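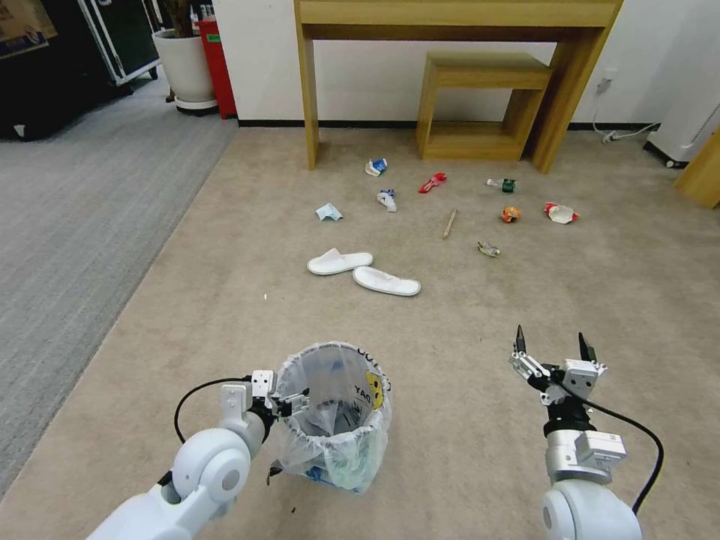
## Shared lounge: litter, bin and cleaning contract

Minutes, June meeting of the second-floor tenants. Started 4:10 p.m.

Present: Chih-ming Hsueh (chair and minutes), one person each from Nekico, Sarpong and Talley. Plomon sent apologies and a written comment, read under item 3.

### 1. Last month's minutes

Accepted. Talley asked that "the carpet issue is resolved" be struck, as it plainly isn't. Struck.

### 2. State of the carpet by the console table

Wrappers, a snack package, a crushed can, a bottle on its side and a face mask, all on the beige carpet by the table and stool. Also a pair of white disposable slippers. The red bin is on the same side of the room as the flower pot, so the argument from last month that people can't find a bin did not get much support.

Nekico said most of it must come from visitors. The chair asked how Nekico knew this. Nekico did not, but thought it likely. Sarpong said every tenant has blamed visitors at every meeting so far, and she would like to see one of these visitors.

Agreed: each tenant clears up after its own guests, wherever the wrappers came from.

### 3. Second bin

Plomon's comment: buy a second bin and put it beside the console table. Quoted price is 8 dollars, so cost is no obstacle. The chair doubts a second bin will do what the first one hasn't. Talley wants to try it anyway and will pay.

Agreed: trial until the next meeting. If there is still litter on the carpet then, the bin goes and we stop talking about bins.

### 4. Cleaning contract

Two quotes were tabled. The first is 428 dollars a month for vacuuming and emptying bins. The second is 817 and adds a "deep carpet refresh" — no one could say what that involves, and the quote doesn't either. We pay almost 200 now.

Sarpong would not support either one until the current cleaner has been asked what is and isn't covered. Nekico preferred the cheaper quote. No vote taken.

Action: Chih-ming to get the current terms in writing, and to ask the second firm what a refresh is.

### 5. White cable

Talley raised the white cable that hangs from the wall outlet and runs along the floor. Someone will catch a foot or a vacuum on it. Sarpong offered to clip it to the baseboard. The same offer is in the minutes from two meetings back, and the chair asked for it to be recorded again.

Action: Sarpong, before the next meeting.

### 6. Any other business

Slippers: not claimed by anyone present. They go in the bin if still unclaimed by tomorrow noon.

Closed 4:50 p.m. Nekico to bring the coffee next time.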